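Mobile Robot Software, Unit 6: Path segmentation and local planning
Instructor: Ifeoma Adeleke. Lab assistant: Tanko Nwosu

6.1 From labels to costmap

The segmentation network gives one class to every pixel: drivable, edge, obstacle, unknown. The projection node then puts these classes on the ground plane, and the planner reads only the result. If the labels are wrong by a small amount near the robot, the costmap is wrong by a few centimeters. Far away, the same error can be a full meter. For this reason we cut the projection at 20 m.

For the lab we use the Kanham set, 2000 labeled images. Keep 110 of them for validation and do not touch these during tuning.

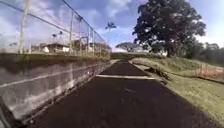 Fig. 6.1. Asphalt path between a retaining wall and a grass slope. Note the pale strip across the path.

Three places need care in Fig. 6.1. The pale strip must stay drivable, but a network trained mostly on dark asphalt likes to call it edge, and then the planner stops in front of it. On the right, the broken surface near the curb should receive a higher cost, not the obstacle class. The lower part of the wall is dark and its color is near to the color of the path, so check the left boundary by eye.

6.2 Lab task

Run the Gallow planner with the default inflation radius, then double it. Save both costmaps and compare the left and right margins. Limit the sampler to 1000 trajectories per cycle. Questions about the launch files go to Tanko. Reports are due at the end of May, one per pair.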